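Gamorura Refurbishing, Gornport shop
Pre-purchase inspection: board assembly cell
Checked by: Sumathi Kurup
Reviewed by: Xiaoqing Jiang
Date: 11/15/19

Marks: OK / Fix / N/A. Write a comment for every Fix. Open items go to Xiaoqing before the purchase request for the second cell is signed.

1. Arm and mounting

1.1 Base bolts torqued and marked. OK
1.2 Cable run clear of the elbow through full travel. Fix. The sleeve rubs at the far reach. Longer sleeve quoted by Wike, price on the parts sheet.
1.3 E-stop reachable from both sides of the bench. Fix. Left side only. The second cell needs two buttons in the quote from the start.
1.4 Speed limit set for shared work area. OK

2. Gripper

2.1 Linkage screws tight, no play at the pivots. OK. Hex key kept at the bench.
2.2 Fingertip pads seated, no tears. OK. Pads are a wear item. Budget 60 a year for two cells and keep a spare pair in the drawer.
2.3 Grip force set for processors. OK. Keep this setting separate from the one for memory.
2.4 Part held by its edges, pads off the contacts. OK 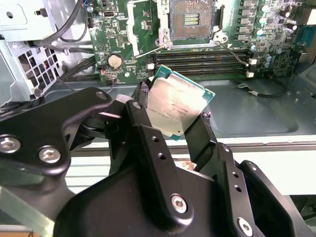 Item 2.4. Processor held between the fingertips, socket open, memory slots empty.

3. Work area and static control

3.1 Chassis held in fixture, cannot slide. Fix. Clamp fits the small case only. Adjustable clamp is $145 each, two needed.
3.2 Loose cables tied back from the socket and memory slots before the run starts. Fix. Add to the operator sheet. No cost.
3.3 Ground strap and mat tested. OK
3.4 Socket pins looked at under the magnifier before each install. OK. Bent pins are our largest repair cost, so the magnifier stays in the budget.
3.5 Retention frame fully open before the arm moves in. OK. Operator does this by hand. Stulluvix offers an automatic lever tool. Not recommended this year.

4. Records and planning

4.1 Maintenance log up to date. Fix. Nothing entered after June. Sumathi to fill in from the work orders.
4.2 Throughput supports a second cell. OK. Best week so far was 83 boards and we turned work away. Training hours are not in the request yet.
4.3 Spare parts list priced. OK. Full kit is $298 per cell, without the clamp.
4.4 Service contract compared with paying per visit. Fix. Only one quote in hand.

Result: cell may stay in use. Purchase of the second cell on hold until 1.3, 3.1 and 4.4 are closed.

Reviewer comment (X. Jiang): Agree on the lever tool. Please put the clamps on this year's order even if the second cell slips, we need one for the large cases anyway.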